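What I Learned Spending Somebody Else's Gripper Money

By the time you read this, the invoice from Jodico will be paid and I'll have stopped waking up at night thinking about finger pads. Buying hand-held grippers for a small robotics group sounds like an afternoon's work. It ate most of my June!

I'd gone in wanting one very fancy pair. Our shop in Prelholm teaches table-setting and kitchen chores to robots, and people do the teaching, picking things up with grippers in their own hands for hours on end. So I priced the fancy pair, gulped, and then priced everything that goes with it (spare pads, brackets, screws, a charger, a second charger for when the first one walks off). The extras came to 49 percent of the total. Forty-nine! I went and made coffee.

The Jadirlow catalog was cheaper and sturdier, and Kaczorowski had the nicest handles by a mile, but a 19-week wait. In the end I asked for loaners and put them to work on ordinary tableware, which I should have done on day one. 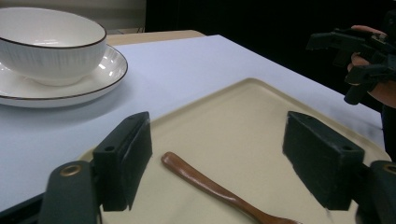
Fingers open over a wooden spoon, with a second gripper in hand across the table.

Spoons decided more than I expected. A skinny varnished handle lying flat on a tray is a mean little test, and it pushed me toward softer pads and away from a longer warranty I'd been ready to pay for. Bowls mattered too, mostly for how wide the fingers have to open. My advice is to bring your own dishes to any demo, because the vendor's blocks are always a lovely size for the vendor's gripper.

Then there's the dull stuff. I set aside money for 50 pairs of pads and got teased for it, and I'd order 100 if the storage closet were bigger. I also budgeted for tableware as a consumable, with its own line, so a broken saucer doesn't turn into an email thread.

What I still haven't settled is weight. Everybody likes the light gripper for the first ten minutes, then half of them ask for the heavier one back. We're keeping both sets of loaners through the end of the month, and I've left that line in the spreadsheet blank.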